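Floton handheld gripper kit - anyone else had a go?

Accept cookies to remember your display settings. Manage | Accept all

bevrow60
Morning all. Finally got my hands on the Floton pair (the handheld grippers you use to teach your arm by doing the job yourself). Ordered in May, took 14 days to come, well packed. I've been doing laundry with them, mostly shirts, and I'm dead chuffed so far! They sit nicely in the hand, the upright handles are a good shape, and pairing took me 2 goes. Will report back once I've got enough runs to train on.

cethamdave
Nice one. I sent mine back, sorry to say. Fine for mugs and blocks but thin cotton drove me up the wall. I'd get one layer, then three, then none. The Broveck set costs more but the fingertips are miles better.

bevrow60
Really? Which pads did you have on? I've heard the early ones were slippery.

cethamdave
Whatever came in the box. I'm not paying extra for pads on something at that price.

Aguiar_fan
Dave you say this about everything. You said it about the Broveck in the spring as well, then bought one. I've had my Flotons since launch and cloth is what they're best at. You have to come in low and pinch, don't scoop.

cethamdave
Changed my mind, I'm allowed. And I did pinch.

tinworks
What are people using for a work surface? My table's shiny and the tracking wanders all over the shop.

bevrow60
I'm on a bed sheet, a plain green fitted one. Bit of texture in the creases seems to do it good, though that might be me kidding myself. I do a shirt, bunch it up, start again. 20 runs on Tuesday evening and my wrists knew about it on the last few, they're not feather light.
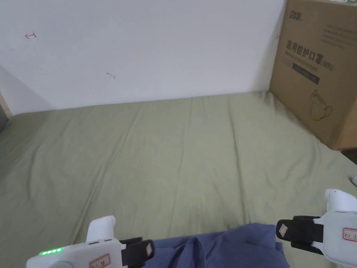
Sleeves are the hard bit. I can get a body folded quite happily but the second sleeve always wants to come along with the first, and I end up letting go with the wrong hand. Anyone got a knack for that?

Aguiar_fan
Pin with the left, move with the right, and go slower than feels sensible. My first lot were far too quick and the arm copied every twitch.

tinworks
Cheers, will try a sheet. Does the battery last?

bevrow60
Gets me through an evening. Ta for the sleeve tip, trying it tonight.

- Beverley Rowbotham

14 shares | 1960 views

Related threads
Broveck fingertips, worth it?
Cetham meet-up, lifts wanted
Aguiar arm making a clicking noise
Selling: Floton charger, boxed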